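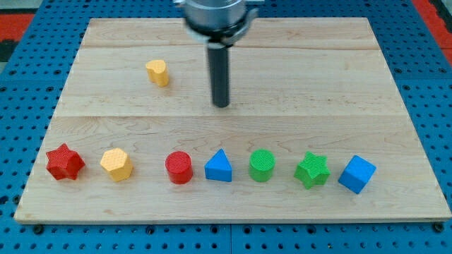
Ladus Board Oil, 255 ml: a year of oiling everything in the house

I bought my first bottle of Ladus last October, when the evenings had drawn in and I'd run out of excuses for the state of our chopping boards. They had gone that dry, furry way that wood goes after too many trips through the washing-up bowl (I am the guilty party, my wife never leaves anything to soak), and the big pastry board my mother-in-law gave us had started to feel like a cat's tongue. So I went down to Stodmont, the ironmonger's on the corner by the old bus station, and asked what they had for wood that food goes on. They had two things, the Ladus oil and a tin of Lopes wax, and I came home with the oil as it was on the lower shelf and I'd already picked it up.

I've now used it for very nearly 365 days, and I think that's long enough to have opinions.

What you get

A squat bottle with a flip cap, holding 255 ml, and a leaflet folded so many times that I have never got it back into its original shape. The oil itself is thin and almost clear, with a very faint smell that reminds me of the inside of a new cupboard. It doesn't go rancid, or mine hasn't. I once did a whole set of spoons with olive oil on the advice of a magazine and we had to eat our soup with the windows open, so this matters more to me than it might to you.

There's no cloth or brush included. I use squares cut from old vests, and you do get through a few of them.

Getting the wood ready

The leaflet is rather brisk on this point ("ensure surface is clean and dry") and I'd say it deserves a good deal more attention. My first go was on a small bread board that I had washed that same morning, and the oil just sat about on top in patches looking sorry for itself. Leave the wood a full day standing on its edge somewhere airy. Two if the weather's damp.

If the surface has gone rough, give it a sand first. I started with 80 grit on the pastry board, which was too fierce really and I had to spend the rest of the afternoon getting the scratches out with finer paper, but it did take off a purple ring left by a bowl of blackcurrants that had been there since before we had children. Always go along the grain. Wipe off every bit of dust with a barely damp cloth, and then wait again, I'm sorry to say.

Putting it on

This is the nice part! You pour a little puddle in the middle, smaller than you think, and push it out towards the sides with the cloth, and the grain comes up in front of you in the most satisfying way. Pale wood is the prettiest to do. All those wavy lines you'd forgotten were there come back, and if the board has been made up from several planks you start to see how differently each of them drinks. One plank on ours took twice as much as its neighbour and still looked thirsty.

I give everything 2 coats, with a night in between, and wipe off the extra after half an hour. Don't skip the wiping. I did on the salad servers and they were tacky for a week, and my daughter said it was like shaking hands with a toffee.

Do the underneath as well. A board oiled on one side only may start to cup, and then it rocks when you're chopping, and there's nothing worse for the temper than a rocking board with an onion on it.

How long it lasts

On the chopping boards we use every day, a month or so before water stops beading and begins to soak in. On the pastry board, which only comes out for pies and at Christmas, I've done it three times in the year and it didn't really need the third. Wooden toys and puzzles I've done once each and they still feel lovely, though do check the leaflet about small children, who put everything in their mouths, and let the pieces dry properly before they go back in the box.

Does it change the colour? A touch. Pale wood goes slightly warmer, a bit like milk with a drop of tea in it. If you want to keep something really white-looking, try it on the underside first and see whether you can live with it. Painted wood gets nothing from it at all, the oil just slides about, so go round any painted bits and save your bottle.

Against the Lopes wax

My neighbour Silviu Căpraru swears by the Lopes and lent me his tin for comparison (he wanted it back by teatime, and he got it). It gives a silkier finish, I'll admit that, and it smells of oranges. But it's hard work to get into corners, it fills up any carving or cut-out shape with a pale crumb that you have to pick out with a cocktail stick, and it's a good deal dearer. For a rolling pin I'd choose the wax. For anything large and flat I'd stay with the oil, and on a very dry board you could use both, oil first.

Grumbles

The cap. It drips down the side every single time, and the bottle now lives on a saucer, which itself has a ring on it. The label comes off when it gets oily, and you would think somebody might have seen that coming. I'd also like a larger size. One bottle did me about 80 small jobs, counting every spoon, but the pastry board alone swallowed a shocking amount on its first day.

And please, spread your oily cloths out flat outside to dry before you put them in the bin. Check what the label says for whichever oil you've bought, as some of them can heat up if the cloths are left in a heap.

Would I buy it again?

I already have. The second bottle is in the cupboard under the stairs behind the Wistutia floor soap, and I've got my eye on the garden bench, though I gather it isn't meant for outdoors. Four and a half out of five, with the half knocked off for the cap.

Next month I'm hoping to get round to bread knives.

Search reviews Type a product or maker Go

Contact the reviewer | © Kitchen Cupboard Reviews | Back to top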